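Last updated: December

4. Bundles, boxes and who keeps paying

I started this part of the study thinking it would be the dull one. We had 1009 households on the Ulleline panel, all of them signed up to at least one streaming bundle, and I wanted to know what makes people stay once the free month runs out.

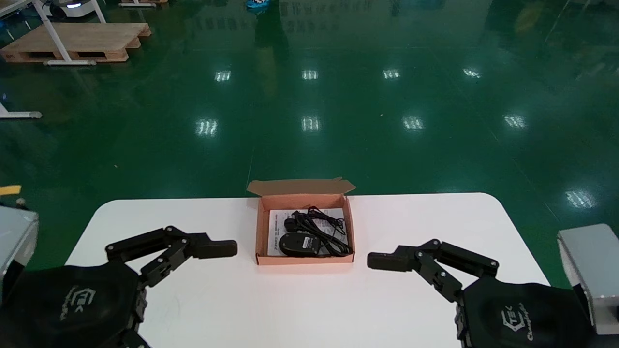 Figure 3. A computer mouse with its cable and instruction sheet in an open cardboard box.

4.1 What people said and what they watched

Manee Kamolrat ran the interviews in Stiltberg and I did the ones in Drelau, so some of the difference between the two towns may simply be us (she is a far more patient listener than I am). We asked everyone which channels they would miss most. Sport came first, then news, then whatever the children had on that week.

The viewing logs told another story! Of the 31 live channels in the Nimri bundle, most homes opened a tiny handful and left the rest alone for the whole study. Plenty of people who swore they couldn't live without the sport channels hadn't watched a match since signing up. I don't think they were fibbing - I pay for a film channel on much the same terms and I'd be cross if it went.

4.2 Leaving

We split off the 600 homes that had joined on a free month and followed them separately. Price came up in nearly every leaving interview, but usually after a grumble about something else: adverts before the adverts, a programme that vanished halfway through a series, or the limit of 2 screens at once, which causes real rows at teatime. One father in Drelau told me he'd have happily paid more for a third screen and a quiet evening.

I'd be careful with all this. The logs only know that a channel was on, and my own telly is on for hours while I'm in the kitchen. We come back to background viewing in Section 5, where the Stiltberg diaries help a bit.

Filed under: Television and Streaming, Audience Research

Related items
Who picks the programme? Remote controls and family rows
Free months and what follows them
Keeping a viewing diary: notes from Stiltberg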